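Aremside Community Help > Home and Kids > Toys and Play

Best way to wash and store a mixed lot of play food and dishes?

Posted by Romana Jurčo, 2019-10-11

I've taken over the play kitchen at our Aremside playgroup and the dishes and pretend food all live in one deep tub. The children tip the whole thing out to find one cup. I'd like to wash everything properly and then set it up so it can be packed away in a few minutes. The cupboard has 2 shelves and I can spend a little on containers.

Can the toy fruit go in with the dishes, or should it be done separately? And would you sort by colour, by size or by what it is? We have a colander, plates, cups and mugs, bowls, and a fair bit of fruit and veg. Some of the pieces are quite knobbly and hold the grime. 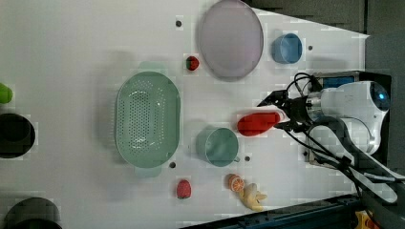

Replies

mel_in_the_hills

Wash them separately. Check each piece of toy food for a hole or a seam first, as water gets inside the hollow ones and goes mouldy. Anything with a hole gets wiped with a soapy cloth and isn't put under water. Solid pieces can go in a basin of warm water with dish soap. An old soft toothbrush is good for the toy ginger and around the segments on the orange half.

Plates and cups can be done in the sink like your own. I wouldn't put them in the dishwasher unless you know the plastic will take it – we warped a whole set that way in March. Dry everything on a towel overnight, cups on their sides so the air gets in.

For sorting, go by what it is. Little kids know "food" and "dishes". They won't keep up a colour system, and neither will the parents on pack-up.

Trekeo

Dishes on the bottom shelf, food on the top. Stack the plates flat, put the bowls inside each other, and use the colander as the fruit basket so you don't need to buy one. The strawberries and the orange half can live in it. If it gets too full, put the longer veg in a shallow tray beside it.

We use 4 clear tubs with a picture taped to the front of each. Ours hold 700 mL, which is fine for cups but too small for plates, so measure your biggest plate before you go to the shops. Leave the lids at home. They get lost or sat on.

Raltora

Just rinse it all in the bath. That's what I do.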